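Lista de comprobación de seguridad para salas de trabajo y aulas
Centro Prunum, planta baja y primera planta

Revisión de marzo. Marcar cada punto con SÍ, NO o N/P y anotar el comentario al lado. Los puntos con NO pasan al parte de mantenimiento el mismo día.

1. Salidas y pasillos
Puertas de salida sin llave durante el horario de apertura: SÍ
Pasillo libre de cajas y sillas apiladas: NO. Dos sillas junto al cuarto de limpieza. Retiradas durante la visita.
Luz de emergencia encendida al cortar el circuito: SÍ, excepto la del rellano. Batería agotada, pedida a Skernosus.

2. Extintores
Aguja en zona verde: SÍ
Altura y señal correctas: SÍ
Etiqueta de revisión legible: NO en la sala 14. La tinta se ha borrado y hay que pedir copia a Prukis.

3. Instalación eléctrica
Diferencial probado con el botón de test: SÍ
Regletas conectadas una a otra: NO se han encontrado.
Enchufes sueltos: SÍ, uno, detrás del radiador de la sala pequeña. Queda anulado con cinta hasta la reparación.

4. Mesas, ventanas y cortinas
Mesas estables, sin cantos levantados: SÍ
Cortinas a más de 60 cm de los radiadores: SÍ
Cierres de ventana: el de la izquierda va duro. Engrasar.
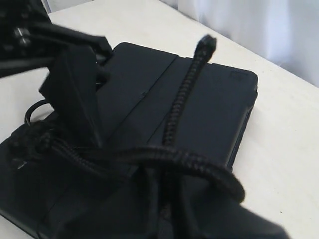

Texto y fotografía: Servicio de Prevención, Centro Prunum

5. Almacén
Carga máxima por estantería a la vista (400 kg): SÍ
Estanterías ancladas a la pared: SÍ, las antiguas. La nueva, de la marca Doherty, sigue sin anclar y no debe cargarse por encima del segundo estante.
Productos de limpieza separados del papel: NO. Pasarlos al armario metálico.

6. Botiquín
Contenido completo: NO. Faltan gasas y suero. Hay tiritas caducadas.
Teléfonos de urgencia a la vista: SÍ

Comentarios generales
El simulacro se hizo a las 11:30, con más de 60 personas en el edificio. La planta baja salió sin problemas. En la primera planta el aviso se oyó mal con las puertas cerradas, y se ha pedido presupuesto para otra sirena.

Pendiente de la revisión anterior: tope de la puerta del patio y felpudo de la entrada, que se levanta por una esquina.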